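Chapter 4
Planning the Purchase: What a Small Robotics Program Really Buys

Raymonde Gosselin, Tyson Friesen

In this chapter you will learn to
separate the price of a device from the cost of using it
survey a work site for power, space and storage before ordering
write a first equipment budget with a reserve line
decide which items to buy now and which to put off

Key terms: total cost of use, site survey, consumables, duty hours, reserve line, pilot purchase

4.1 The order that came up short

When Hường Vương joined Drikerura as its first equipment planner, she was handed a finished purchase order and asked to sign it. It covered hand-held grippers for a team that would go into people's homes and record everyday handling tasks: picking up socks, moving boxes, folding small cloths. The order was tidy. It listed the grippers, the shipping and the tax, and it added up correctly.

She didn't sign. She spent a day in June with one of the operators, Normand Desjardins, and followed him from room to room with a notebook. By the evening she had written down 2 full pages of things the team would need and the order left out. Carrying cases. Spare finger pads. Extension cords. A place to put everything at lunch. Time to pack up and drive to the next address, which was on somebody's payroll whether or not it was on the order.

This is one of my favorite stories to teach from (Raymonde writing here), and students usually enjoy it too, once they see how much there is to find in an ordinary room! Equipment planning has a reputation as the dull part of robotics. Spend an hour at a real work site with a blank budget sheet and you may change your mind. Every object in reach raises a question, and most of the questions have a dollar sign somewhere behind them.
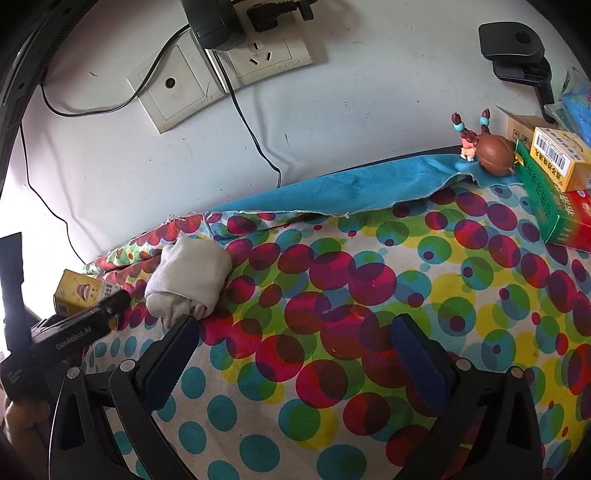

Figure 4.1 Home recording with a hand-held gripper. The work surface is a bed, and the wall outlet behind it already has a charger plugged in.

Look at Figure 4.1 the way a planner would. Start with power. A charger is already using part of the socket panel, so a team that needs to charge its own gear should ask how many free outlets it can count on and how far away they are. Next, think about the surface. A bedsheet gives under a load, and a gripper that works well on a hard bench may need more practice time on soft bedding. Practice time is a cost. Then there are the objects. A folded cloth, a small box and a figurine differ in size and stiffness, and that affects the choice of finger pads and how many spares to carry.

4.2 Price and cost

The price is what the seller asks for. The cost is everything you spend to get useful work out of the thing, from the first phone call to the day you retire it. New planners tend to know this and still budget by price, because prices are easy to find and costs have to be dug up.

Take the pads on gripper fingers. At Drikerura, one replacement set was entered at $185. It looked like a small line until the team worked out how many sets each operator would go through over a season. Training was another. Kirsten Lévesque, who ran the operator course, asked for 200 hours of paid practice across the team before any real recording began. Her request was larger than the shipping and the tax put together, and it was the best money in the whole plan – operators who had practiced finished their home visits with far fewer repeats.

For now, sort your costs into four groups:

Getting it: purchase price, shipping, tax, setup
Running it: power, storage, travel, operator hours
Keeping it going: spare parts, repairs, cleaning
Learning it: courses, practice time, early mistakes

The last group is the one most often left blank. Put a number in it, even a rough one, and correct it later.

4.3 Buy a little first

Drikerura's revised plan began with a pilot purchase. The team bought enough equipment for one crew, ran it at a site in Fraser, and kept a daily log of what broke, what ran out and what stayed in the case. The log ended with about 383 entries. Many were a single line, such as "cord too short" or "no table." Read together, they gave Hường a better second order than any catalog could have.

A pilot does take time, and managers who want to see a full fleet right away may push back. Section 4.5 shows how Zadero, a much larger buyer, handled that conversation, and includes the spreadsheet its planners used. We will also look at Clikeo, where a pilot was skipped and a storage room was later rented in a hurry.

Before you read on

Choose a room you know well and imagine a crew of two working there for an afternoon with battery-powered equipment. Walk through it with a blank sheet of paper. Write down where the power is, where the cases would go and what the crew would be standing or kneeling on. Keep the sheet. You will turn it into a site survey in Section 4.4.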